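6. Teaching a mixed tidy-up

6.1 Before you begin

By now you should have worked through the single-object lessons in Section 5, and your Saltine will, we hope, be picking up a rolled pair of socks nine times in ten. Mixed tidying is a good deal harder, and we would rather say so at the start than have you think your unit is faulty. A person clearing a bed of toys, boxes and packets into a bin hardly thinks about it. A machine has to decide what to take first, where one thing ends and the next begins, how firmly to squeeze, and when to let go, and it has to do all of that again for the next item with the pile now lying differently.

So, can it do the chore yet? On a good day, with a modest pile and somebody within reach, partly. In our own trials at the Gestarville workshop the current release put away 426 items out of 600 without help. We were rather pleased with that, but it does leave a fair few for you to finish by hand, so please don't plan your evening around it.

You will need:

- the pair of hand-held grippers, both charged
- the Sawatzky base station, switched on and in the same room
- one open bin or crate, large enough to take the whole pile with room to spare
- a mixture of household things, soft and hard, that you don't mind being dropped

6.2 Setting out the pile

1. Choose a surface at a comfortable height. A bed or a low table will do nicely, and a bed is kinder to anything that rolls off the jaws. Patterned sheets are fine.

2. Tip your items out and leave them as they fall. It is very tempting to straighten things up, but a neat row teaches the system to expect neat rows, and nobody's spare room looks like that. Plush toys lying against cartons, a bottle or two standing among them and a box leaning at an angle are all useful to the lesson.

3. Stand the bin right beside the pile. Long carries are covered in Section 8 and only muddle matters here.

4. Hold the gripper with its jaws open and bring it in low, pausing for a moment before the first item you mean to take. Long, narrow cartons are good to begin with, as the flat sides give the blue pads plenty to press against.

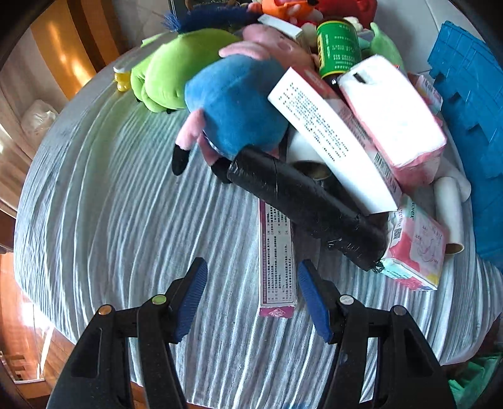
5. Press the start button on the base station and wait for the double beep. Everything from this point is kept as part of the lesson until you press the button again.

Note: If you hear one long beep instead, the station has lost sight of a gripper. Lower both hands, count to five and try again. There is no need to restart.

6.3 Moving things to the bin

6. Take the items one at a time, working from the top of the pile downwards. Go at the pace you would use if you were showing a small child how it's done - a little slower than feels natural, but without stopping halfway through a movement.

7. Squeeze soft toys by the body where you can. Ears, legs and tails are easier to catch hold of, we know, but the machine copies what it is shown, and a toy carried by one leg swings about and tends to be dropped on the rim.

8. Lower each item inside the bin before opening the jaws. Throwing is great fun and quite useless as a lesson.

9. For floppy packets and anything in shiny film, grip near the middle and lift straight up. Glossy wrapping remains the weakest point of the present release. The camera sees the reflections as edges and may reach for the wrong place, so extra turns with packets are always worth your while.

10. Spread the contents about as the bin fills. If everything lands at one end, with cartons, toys and packets lying over one another, the lesson is still perfectly usable, though the machine will learn to favour that end too. When you are working with both grippers, keep the second one out by the rim while the first is down inside.
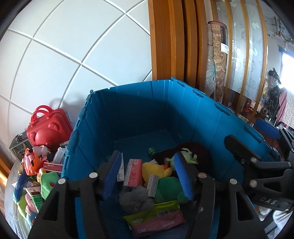

11. Press the button again when the surface is clear, or when you have had enough. Part lessons are kept and can be added to later.

Caution: Do not teach with glass, medicines out of their cartons, blades, or anything hot. The jaws hold more firmly than they appear to, and a copied squeeze may be firmer than the one you gave.

Caution: Keep fingers, hair and long sleeves away from the pivots on either side of the jaws. Hand the gripper to another person only when it is switched off.

6.4 How many lessons?

We suggest 11 complete lessons before you let the machine try on its own, with the items shuffled each time. You can stop sooner if you like, and the Grulluvus app will not scold you, but the results are noticeably patchier. After each one the app shows a score out of a hundred. Anything over 73 is good enough to keep.

When you do hand over the job, stay in the room for the first few attempts and have the stop button near you. Expect it to be slow, and expect it to go back two or three times for the same stubborn packet. If it gives up on an item, move that item into the bin yourself and let it carry on with the rest.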